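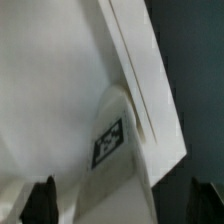 *White panel with a dark groove along its length, and the rounded part beside it. A small black-and-white square marker is fixed to the curved face.*

## Pundar Collection — White Components

The Pundar Collection is held by the Nonau Centre for Design and comprises 391 catalogued parts and fittings. This page belongs to the series on white and off-white components, which covers 28 entries grouped by colour and form.

Entries in the series are recorded at close range. Particular attention is given to edges, seams and surface finish, as these are the features most often requested by students and visiting researchers.

### Notes on the entry

**Panel.** The face is smooth and matte, with straight edges and a squared corner. The groove runs parallel to the long edges and resembles a seam or slot between two layers.

**Rounded part.** The upper end forms a smooth, dome-like cap. It is catalogued with the panel under a single number, 78, and the two should be requested together.

### Access

The series may be viewed by appointment in the Rozīte Room — please quote the catalogue number when booking. Copies for publication are supplied on written application to the Centre.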